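# 蝴蝶兰又抽梗啦！

2018年7月

Keroleck 室内植物小组的各位，这个月我要从自家北屋的窗台讲起，因为那盆被我念叨了两年的蝴蝶兰，终于抽梗了！

老读者可能还记得它的来历。当初在 Stoltinmont 花市收摊的时候捡的便宜，叶子软塌塌的，盆里的水苔一捏就成渣，根倒还剩三条好的。我把它抱回家，剪根、晾干、换树皮，然后就是漫长的等。第一年长了一片叶子，第二年长了两片，一点花的意思都没有。今年一月我把它从暖气旁边挪到北屋，夜里凉，白天有散光，心想反正也不开花，凉快凉快也好。结果五周以后，叶腋里冒出一个绿尖尖！我盯着看了好几天，生怕它是条气根（大家都上过这个当吧），直到尖端慢慢歪过来，长出一个像连指手套的小头，才敢跟家里人宣布。

说到花梗和气根怎么分，正好多讲两句，最近来信问这个的特别多。气根的头是圆的，颜色发亮，有时候带点红褐，往下长、往旁边长都有，过几天后面那一段就蒙上一层银白。花梗的头偏扁，稍微有点尖，大多朝着光走，从头到尾都是绿的（有些品种带紫晕）。刚冒头那几天真的难分，别急着拿手去掰，等它长到一个指节长再看。我认识的人里，起码有一半把花梗当气根塞回过盆里，我也塞过。

## 凉一点，真的管用

蝴蝶兰要抽梗，温差比肥料重要得多。我家北屋一月夜里比客厅低不少，植株在那儿待了三个多星期，白天照样有光。住在暖气特别足的房子里的朋友，可以试试靠窗但不贴玻璃的位置，晚上把窗帘拉在花的后面，让花待在窗户那一侧。叶子不要碰到冷玻璃，碰到的地方会出水渍一样的斑，看着心疼，也长不回去了。

抽梗以后就别再乱挪了！这一点我要用力喊一喊。花苞很记仇，换个方向、换个房间、旁边放一篮熟苹果，它都可能整串发黄掉光。我在花盆边上贴了一小条胶带，标着朝窗的那一面，擦窗台的时候端起来，放回去还是原来的方向。家里要是有爱帮忙"转一转晒均匀"的长辈，提前打声招呼。

浇水方面，我现在改用浸盆：整个内盆坐进温水里，十来分钟，提出来沥干再放回套盆。树皮干得快，夏天差不多每周一次，冬天能拖到两周。看根最准，透明盆的好处就在这里，根是银灰色就浇，是绿的就再等等。叶心千万别存水，浇的时候溅进去了，拿纸巾的一角吸出来就行。

## 剪根这件事

上一期提到烂根，好几位写信来说下不了手。我太懂了！第一次剪的时候，我拿着剪刀站在水池边，站了好久。可是空心的、一捏就瘪的根，留着没有一点好处，还会把旁边的好根一起带坏。

工具先擦酒精，或者在火上过一下，放凉再用。捏一捏每条根，硬的留，软的剪，拿不准的先留着，下次换盆再说。剪口要平整利落，一刀下去，别来回锯。有人喜欢在切口抹肉桂粉，我也抹，只抹切口，不要撒得到处都是，肉桂粉会把好根也吸干。抹完在通风的地方晾一晚上，第二天再上盆，头几天不浇水，只在早上往盆面喷一点点雾。

树皮要提前泡。我是泡一整夜，沥到不滴水再用。颗粒选中等大小，太细了闷根，太粗了站不稳，小苗可以再混一小把水苔。上盆时一边转盆一边往缝里填，填好以后捏住植株轻轻提一下，能把盆带起来就算稳了。带不起来也没关系，用一根竹签和软绳固定，等新根抓住树皮再拆。
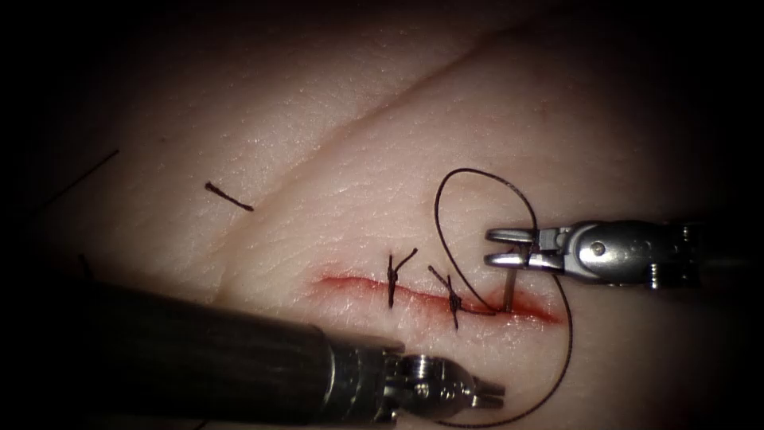

Afia Eshun 来信说她不太赞成晾一整晚，她那边夏天空气太干，晾四五个小时，好根就开始起皱了。她的做法是剪完抹粉，傍晚就上盆，用的是偏湿润的树皮，之后照样停水几天，救回来的比例一点不比以前差。她还提醒大家，肉桂粉受潮结块以后就别用了，换新的，厨房里放了几年的那一罐没什么效果。

这个说法我很服气！我这儿湿度高，晾一夜没事，换个地方就得改。所以请各位把"晾一晚"理解成"晾到切口干"，看切口，别看钟。Afia 还随信寄了几段她自己分株得来的石斛高芽，我已经绑在蕨板上了，等有动静再向大家汇报。

## 花开完以后，剪还是不剪

又是一个每年都要吵一遍的题目。花谢了，梗还是绿的，到底留不留？

我的看法是看植株。叶子有四五片，厚实、挺括，根也满盆，那就从下往上数，在第二或第三个节的上方剪断，往往能从节上再发一支侧梗，多开一轮，花会小一些，但多看两个月也很划算。要是叶子只有三片，还有点发软，就狠狠心从基部剪掉，让它专心长叶子。已经发黄发干的梗，哪种情况都可以直接剪。

偶尔节上发出来的是小苗，也就是高芽。先别高兴得马上剪下来！等它自己长出三条根，每条都有一个手指长，再连着一小截花梗剪下来单独种。我有一盆紫红色的就是这么来的，第一年小得像个纽扣，现在已经占了半个窗台。

## 互换日回顾

上个月在 Skumeo 的植物互换日来了23个人，桌子从门口一直摆到院子里，比我想的热闹太多！带来的植物里最抢手的是一盆斑叶球兰，刚放下就被三个人同时盯上，最后主人当场剪成几段分掉了，皆大欢喜。我换回来一段秋海棠的叶插，还有一包自己收的长寿花种子，长寿花种子细得像灰，播的时候屏住呼吸比较好。

Araba Abubakari 带了她养在浴室里的那盆白色蝴蝶兰，两支花梗，大大小小的花开得像一道小瀑布，进门的人都要停下来看一眼。她的浴室有一扇磨砂窗，光线柔和，洗澡的水汽又把湿度顶得高高的。她用的肥料是最普通的兰花液肥，按瓶子上写的量减半，浇三次清水，浇一次肥，开花期间完全停掉。她还带来一张手写的浇水记录，从去年秋天记到现在，字小得要凑近了才看得清，好几个人当场拍照留念。

花架是从 Eshun 苗圃借的，回头要还，上次多搬走一个木托盘的朋友请带回来，谁都不会问的！

## 夏天要留心的几样

天热起来以后，介壳虫和红蜘蛛就都来了。翻叶背，摸叶柄和叶鞘的夹缝，有褐色小鼓包的，用棉签蘸酒精一个个点掉，隔一周再查一遍，连着查三次。红蜘蛛怕潮，叶背勤擦、勤喷水，能压下去很多。新买回来的植物，先和别的盆隔开放两个星期，这条我自己也偷过懒，代价是一整排文竹。

温度过了30度，蝴蝶兰基本上就不太想动了，这时候别换盆、别施浓肥，通风最要紧。小风扇对着墙吹，让风绕回来，别直接对着叶子。空调房里的要注意干，盆底垫一盘湿石子，盆不要坐在水里，坐在石子上。正午的太阳哪怕隔着纱帘，西窗也还是太烈，叶面摸起来发烫就赶紧往里收。

给刚入门的朋友推荐几样夏天好伺候的：绿萝不用说了，虎耳草夏天放在北窗很精神，网纹草蔫了浇透水，几个钟头就站起来，特别有成就感。球兰要耐得住性子，花梗开完千万别剪，明年还从老地方开，每年都有人忘，每年我都要写一遍。

## 下期预告

下一期想做一个"窗台接力"，请大家写写自己家哪一扇窗最好养花，朝哪边，外面有没有树，冬天漏不漏风，越啰嗦越好。三五百字就行，写长了我也舍不得删。想换球兰枝条的，信里注明品种和长度，我来帮忙牵线，斑叶的已经有两位在排队了。

我那支花梗现在有七个花苞，最下面那个昨天裂开了一条缝，露出一点点粉色。今天早上我去看了四回！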